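Etora wrist recording kit, reviewed after a season of food handling demonstrations

By Kimutai Ondieki
2023-10-26

We bought the Etora kit to collect demonstrations for a packing policy. The work is picking up wrapped and unwrapped food items and placing them in, or taking them out of, shallow trays. Our previous setup was a webcam on a 3D printed bracket and a folder of scripts. It drifted out of alignment every few days, and the timestamps could not be trusted. The kit replaces both the bracket and the scripts.

In the box: a wrist camera with its mount, a sync board, two cables, a foot pedal for marking the start and end of an episode, and a license for the recording software, which is called Ametepe. The arm and gripper are not included. Ours were already in place, and the mount fit our flange without an adapter. Erasto Odera did the installation and had a first test recording before lunch. Calibration is a printed board and a short routine. It asks for more poses than seem necessary, and skipping some of them gave us a visibly worse result, so we stopped skipping.

Mount and camera

The mount is the best part of the kit. It is a single machined piece with two dowel pins, and it goes back on in the same position after it has been removed. We checked this by recalibrating before and after a gripper service and found no difference that mattered to us. The old bracket never passed that test.

The camera sits close to the fingers and looks along them. The fingertips stay in view along the bottom of the picture, with the held item in front of them. For imitation learning this is what we want. The policy should be able to see the grasp and the target at once, and an operator reviewing episodes should be able to tell a poor grasp from a good one without opening the force log.

Close range has a cost. Tall items hide part of the tray behind them, and the far side of a large tray can leave the view altogether when the wrist is low. Narkenlow, the company that sells the kit, offers a wider lens as an option. We have not tried it.

Exposure is fixed by default and should be left that way. With automatic exposure on, brightness shifted each time a white tray entered the view, and the learned policy seemed to pick up on the shift. Fixed exposure took one afternoon to set for our table and lights.

Film and glare

Much of our material is wrapped in clear plastic, which is hard on any camera. Creases throw small bright highlights that move as the wrist turns, and the edge of the film is often harder to see than the food inside it.
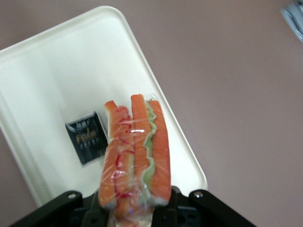

A polarizing filter is supplied and screws on by hand. It cut some of the glare at some angles and did little at others. We ended up recording without it and putting the effort into varied lighting across sessions, on the theory that the model should meet highlights in training if it is going to meet them in use. Whether that was the right decision I can't yet say. The comparison run is planned for December.

Small print does not survive. Large lettering on a packet can be partly made out at working distance, and anything finer is a smear. That is acceptable for grasping. Anyone who wants to sort packets by label should budget for a second camera.

Color, on the other hand, is good. Orange and red foods keep their separate tones, and pale items can still be told from a white tray if the light comes from one side.

Recording software

Ametepe writes one folder per episode: video, joint states, gripper width, pedal events and a small text file of metadata. The format is documented and the files open in ordinary tools. Converting them to our training format took Erasto 84 lines of Python, including comments.

Synchronization between the camera and the joint states is steady. I looked for drift in long episodes and did not find any. Dropped frames are logged, which our scripts never did.

The review screen is weaker. Episodes can be tagged as good, bad or unsure, but a tag can't be attached to part of an episode. When an operator fumbles the first grasp and recovers on the second, the recovery is useful and should carry its own label. We keep those labels in a separate spreadsheet, joined by episode name. The maker's forum, Lallenness, has had a request for this open for a long time.

The software also lets you delete an episode with a single key and no confirmation. We lost three that way. The key can be remapped, and should be on the first day.

Pedal

It works, but it is light and slides on a smooth floor. We stuck rubber matting under it. An operator holding a leader arm with both hands will press it several hundred times in a day, and a heavier base would help.

The metadata prompt appears after each pedal release and wants an item name. Free text was a mistake here. By the second week we had five spellings for crab sticks. Load a fixed list before starting. The option is in the project settings, under a heading that gives no hint of it.

Support

Two tickets so far. The first, on a cable that worked loose at full wrist rotation, was answered the next morning with a clip and a routing diagram. The second, on the delete key, got a polite reply and no change.

Verdict

The hardware is sound and I would buy the mount again on its own if it were sold that way. The software records reliably and organizes poorly. A group with someone who can write a converter and keep a labeling sheet will be fine with it. A group that expects to review and label inside Ametepe should ask for a trial license first – and test it on fumbled episodes as well as clean ones.

Rating: 3 out of 5 for the software, 5 out of 5 for the mount and camera.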